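My Gripper Diary: Getting the Wrist Camera Right

November 15, 2018

Hi all! A few of you asked how the gripper cell is coming along, so I finally sat down and wrote up the wrist camera work. I've been setting up the simulated copy of our arm (we call the cell Umier, please don't ask me to spell it out on the phone) and it has eaten most of my evenings. The real one gets exactly the same settings once the simulated one behaves, so I'd much rather make my mistakes here first.

There's only one picture in the gallery so far. I'll add more when the side view is ready!

The first job was the fingers. When I opened the old setup file the stroke was set to 38 and the fingers could go out to 40, so "open" never meant fully open and I kept chasing a problem that lived in one line of text. I fixed that, saved it, and then ran the open and close cycle 1000 times overnight with the log turned on. Three warnings in the whole run, all of them the same slow start on the first move. I can live with that for now.

Then came the camera mount, and this is where I got picky. I want the view from right behind the palm, low enough that the top of the gripper body is always in there, with both fingertips showing when they're wide open. If I can see the tips I can check the spacing by eye before every run, and it takes me no time at all. 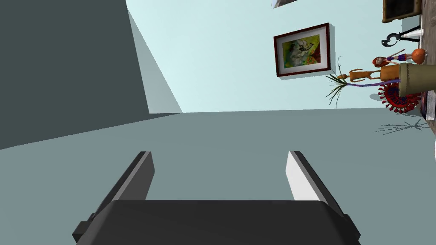
Wrist view with the fingers open and nothing between them. The room is on its side, with the painting and the shelf of ornaments past the fingertips.

I've left the camera roll alone while I work on the fingers, and I tilt my head a lot. Vivek Pant (he keeps the Drilden arm next to ours running) likes his views level and has told me so more than once. He's probably right! My plan is to put the roll into the mount settings and leave the picture itself alone, so the numbers match what the arm thinks it's doing.

I like having that bright inner face on the right finger, by the way. It's so easy to find against the blue-gray floor. The left one is a dark gray block and I have to look twice for its tip, so a lighter finish on that side is on my list.

Still to do: the slow first move, the roll, and a proper backup of the setup file with the date in its name (I've been bitten before). After that I'd like to try the Morine finger pads, and Bermúdez has promised me a spare mount to measure in January. If you've set up the same pads, drop me a comment and tell me what closing speed you ended up with!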